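Staff lockers: keys left in the doors or keys at the front desk?

22 replies | 1,608 views | Share 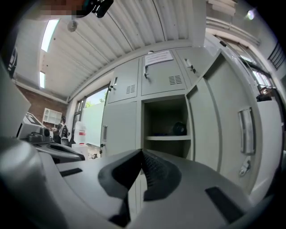 The grey lockers out the back. Key in the lock, as usual.

**hnatiuk_mum**
OK so I need outside opinions before I lose my mind. We inherited a bank of grey metal lockers when our little community theatre moved into the old Barkby building, and they've become the most argued about piece of furniture in the place. Small compartments along the top, bigger ones under, and a tall door that always seems to be hanging open when I walk past with my arms full of costumes.

My problem is the keys. People leave them in the doors. I'd like them all on a numbered board at the desk, signed out at the start of a rehearsal and back at the end. Half the cast think I'm being a prison warden. What does everybody else do?

**tallpoppy22**
Leave them in the doors! Key in the door means the locker's free, key gone means somebody's got it. We've run our pool change room like that for years and a four-year-old can follow it. The minute you put in a sign-out sheet you need someone to stand there with the sheet.

**gumboot_annie**
Disagree with tallpoppy, sorry. That works at a pool because everyone goes home the same afternoon. At a theatre somebody takes the key home in their jeans, it goes through the wash, and then the show's over and they've moved to Perth. I had to get a lock drilled out last February and the bloke charged me $40 just to turn up, then the lock on top of that.

**tallpoppy22**
Then get spares cut??

**gumboot_annie**
We had spares. They were in the locker.

**hnatiuk_mum**
Oh no, Annie, I'm sorry but I laughed out loud at my desk.

**shedlife**
What's the notice on the top door say? I can't read it. If it's the rules then maybe you're already sorted and people just need to look at it.

**hnatiuk_mum**
It was taped up before we moved in and I've left it there (my own notice is going to be bigger, in red, and probably ignored as well). The one with the notice has a hasp on it too, with a key hanging off it, so whoever had it before us must have been keeping something good in there. We've got it down for the cash tin.

**shedlife**
Cash tin in a locker with the key hanging off it. Righto.

**hnatiuk_mum**
The tin's not in there YET. Give me some credit!

**Trestska**
I look after the gear for a hockey club and we went halfway. Small lockers, key stays in the door, first in best dressed. Big ones are assigned for the season and you pay a deposit. Funny how nobody loses a key when they've got money riding on it. Put coloured tags on them too, big ugly ones that won't fit in a pocket.

**gumboot_annie**
Deposit is a good idea. I'd still want a spare of every single one, kept in another building altogether.

**mossy_rock**
Can I ask about smell? Ours are the same sort, with the slits in the little doors, and they still pong. Wet shoes mostly. I've tried bicarb in a bowl and all I got was a bowl of damp bicarb.

**Trestska**
Leave the doors open overnight and wipe the shelves down with vinegar and water. Slits don't do much once someone's jammed a towel up against them. And no wet shoes, full stop, get a boot tray.

**hnatiuk_mum**
Doors open overnight is how I got the bruise on my hip, but OK, I'll try it on the weeks we don't have rehearsal.

**shedlife**
There's something black and shiny sitting on the shelf in the open one by the way. Helmet?

**hnatiuk_mum**
Couldn't tell you! I don't go poking around in people's lockers. If it's still there at the end of the season it goes in lost property with the 2,000 single gloves.

**tallpoppy22**
See, if it had been locked with the key gone you'd know it was somebody's. That's my whole argument.

**gumboot_annie**
And if the key was signed out you'd know WHOSE. That's mine.

**mossy_rock**
Does anyone know if you can get new locks for these without replacing the doors? Two of ours only open if you lift and swear.

**Trestska**
Usually, yes. Take one out and bring it to a locksmith so they can match the size, don't guess from a photo. A puff of graphite might fix the stiff ones first. Not cooking oil, we had a dad try that and it went to glue.

**hnatiuk_mum**
Right, I'm going with the hockey plan. Little ones stay as they are, deposit on the big ones, ugly tags on everything, spares at my place. I'll put it to the cast after the Hurnine show closes and report back. If anybody has a source for cheap tags, please post it, the ones I found were dearer than the keys.

**mossy_rock**
Cut up ice cream lids and a hole punch. Write on them in paint pen, texta rubs off.

Share | 9 people found this thread helpful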